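Trosmont Snack Swap: Frequently Asked Questions

What is the Snack Swap?

You mail a box of snacks to a stranger. A different stranger mails a box to you. In between there is a spreadsheet, and it is the hardest-working member of the group.

How many people are in it?

At last count, 1,023. Perhaps half of them read this page, judging by the mail.

Do I have to pay?

Joining is free. You pay for your own snacks and your own postage. Please don't send us a receipt. We will admire it and file it.

How much should I spend?

Up to $18 before postage. People who spend more make the rest of us look bad, and people who spend less usually send raisins.

How many items go in a box?

At least three. A family pack of fun-size bars is one item. We have had this argument already and you are welcome to read it on the message board, where it takes up four pages.

Can I send chips?

Yes, if you accept that chips travel badly. Put them on top, leave the air in the bag, and don't wedge a jar of salsa next to them. Crumbs are still food. Several members eat them with a spoon and have asked us to stop apologizing. 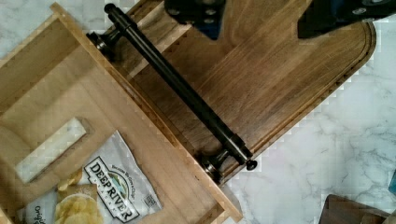

Posted by Heather Brunton | Updated 22 May 2020 | Filed under: Swaps, Help

What about cheese, chocolate and other things that melt?

Cheese, no. Hard sausage, also no, whatever your uncle says. Chocolate is fine from the first frost through March. After that you are mailing someone a puddle in a wrapper.

Are homemade snacks allowed?

Only if your partner ticked the box marked "I trust people." Include a list of what's in it. "Love" is not an ingredient and we can't look it up for allergies.

My partner hasn't sent anything. Now what?

Wait 13 days past the mailing deadline, then write to Krishnamoorthy Palaniappan, who handles missing boxes. He will send a polite note, followed by a less polite one. If neither works, you'll be matched with a backup sender, and these people tend to overdo it.

I got something I don't like. Can I complain?

You can say thank you and give it to a coworker, as your ancestors did.

Can I pick my partner?

No. Married couples keep asking this. You live in the same house.

How do I leave the group?

Use the link at the bottom of any reminder email. If you owe someone a box, mail it first. We have your address.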